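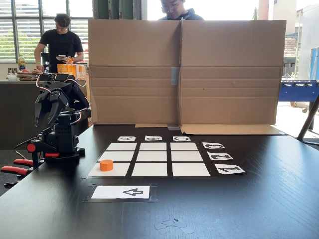

Tables and loose leads, Rawat Hall, checked 3 Sep 2023 by Áine Hayes. Tops wiped and legs tightened. The dark wooden one with the noughts and crosses board on it is sound. Two folding tables wobble, see item 4. 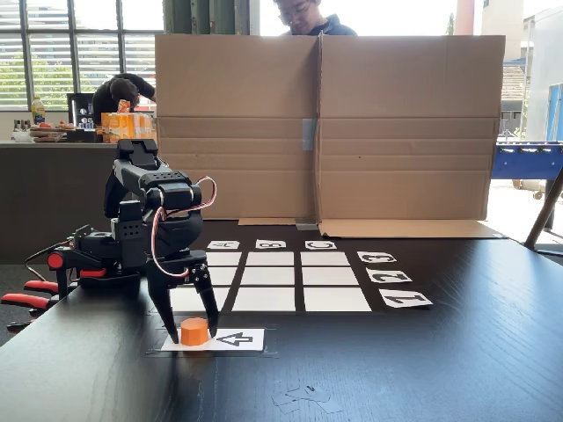
Item 4: catches worn on both. Not to be used for the urn. Reported in June, still open.
Item 5: fire door, OK. Closer a bit slow.
Extinguisher 949: OK, pin and seal in place.

Comment (Jörg Petersen): catches ordered.

Home | Hall checks | Bookings

Recent checks
Stollen Room
Tetau Kitchen

Back to top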